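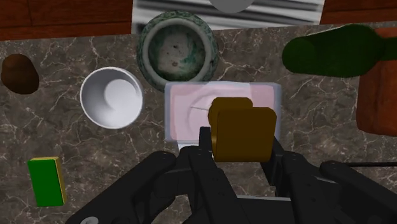
Dark marble countertop with white and tan veins.

Mar 12, 2020

I have been paying closer attention to what we spend on groceries, mostly because the store in Inddale closed in September and the next closest one is in Platton. The drive isn't bad, but it is long enough that I don't want to make it for one onion.

So I started planning. I had tried this before and quit, because I would write down meals I wanted to be the kind of person who cooks. This time I only wrote down things we already eat. Beans and rice, eggs, the chicken soup, pasta with whatever is left. It took up half a page.

I shop every 6 days now. A week was too long for the greens and they went slimy in the drawer. Before, I was spending more than $300 a trip when I went hungry and without a list. The last one came to $200 and we didn't run out of anything except coffee, which I forgot to write down.

A few things I changed. Onions and potatoes are in separate bags. Bread goes straight in the freezer, sliced. I stopped buying the big tub of yogurt since half of it always got thrown out.

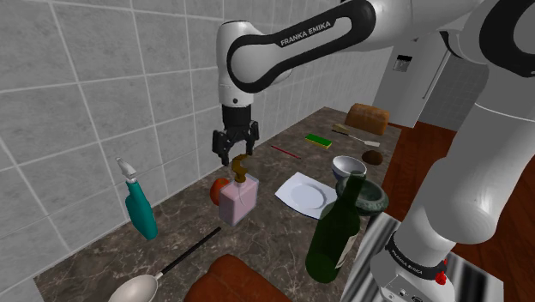
Heriberto Ocampo down the road told me to try Valdovinos for dry goods. They sell flour and beans by the sack, and the price per pound is well under what I was paying. The sacks are heavy and I needed somewhere to put them, so I cleared out the bottom of the hall closet. The flour is in a bin with a tight lid. The beans are still in the sack, folded over with a clip, and so far that has been fine.

I also looked at the delivery service out of Flistidby. They don't come this far unless you pay extra, and there's a minimum order, so I passed.

If this keeps up I should save close to $800 by fall. Most of it is going toward tires. I'll post the soup recipe when I get around to measuring the salt. I just pour it in right now and taste.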